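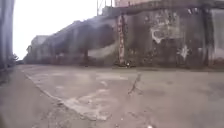 Tuning free-space segmentation for Galley outdoors

In this tutorial we set up the ground segmentation node of Galley, so that the planner receives a usable cost map in outdoor yards. I assume that you have already installed Galley and that you can play a recorded log. If you work only indoors, the default settings are good enough and you can skip to the part about the planner.

The difficulty outdoors is that ground and walls are often made from the same material. Old concrete stands next to old concrete, with the same grey and the same stains, and a network which learned mostly from color will mix them. The second difficulty is blur. When the picture is soft, the line where the wall meets the ground becomes wide, and the segmentation moves it from one frame to the next.

Before you start

You need one recorded log with camera images and wheel odometry. Ours is called Wadach and has 559 frames. Please choose a log from a place which you know well, because you will have to judge by eye if the result is correct.

Step 1. Fix the exposure

Open the camera settings in Galley and turn off full-image metering. Set the metering region to the lower half of the image. The sky will become white, and for this task it does no harm. We want the gray levels of the ground to be spread well, and we do not use the sky for anything.

If your log is already recorded, you can't change the exposure anymore. In this case, only check the histogram of the lower half. If most of the values sit in a narrow peak, record again.

Step 2. Reject the worst frames

Run the blur check on the log. It computes one sharpness value for each image and writes it to a text file next to the log. Sort the file and look at the lowest values. In Wadach I removed 13 frames this way. Do not remove every soft frame, though. The robot will meet soft images in real work too, and if you tune only on sharp ones the parameters will be too optimistic.

Step 3. Run the segmentation with default values

Start the node with the profile named "yard" and play the log at half speed. Turn on the overlay. Free ground is shown in green, obstacle in red, and unknown has no color.

Look for these errors:

Cracks marked as obstacle. A thin dark line on the ground has strong contrast, and the edge term reacts to it.

Repair patches marked as unknown. A pale patch with a rough outline looks different from the concrete next to it.

Wall marked as free. This is the dangerous one. It happens mostly where the lower part of a wall was painted over in light gray.

Step 4. Lower the edge weight

The parameter edge_weight decides how much a contrast line counts as a border. Lower it in small steps and play the same part of the log each time. Stop when the cracks become green. If you continue further, the curbs will become green as well, and a curb is something which the robot has to respect.

Step 5. Turn on temporal smoothing

Set smooth_window to 20. The node will then keep the votes from the last 20 frames, moved by the odometry. Blotches on the ground should stop flickering. When your odometry is poor, use a shorter window, otherwise old votes will land in the wrong cells and you will see a red shadow behind each obstacle.

Step 6. Connect the planner

Miltard reads the cost map directly. In its configuration, set the source to Galley and the inflation to 2 cells. Treat unknown cells as expensive, but not as forbidden. With forbidden cells our robot refused to cross a patch which it could simply drive over.

Send a goal near the far end of the yard and look at the path before you enable the motors. It should keep a constant distance from the wall. When it bends toward the wall in one place, go back to Step 3 and look at the overlay there.

Known problems

With the older Valente driver, the image time stamps are late compared to the odometry. Smoothing then makes the map worse. Update the driver first, or leave smooth_window at 1.

Thin vertical objects, such as poles and pipes, are sometimes lost when they stand directly in front of a wall. For planning it makes little difference, as the wall behind is an obstacle too, but a free-standing pole needs the range sensor. I will describe this setup on a separate page.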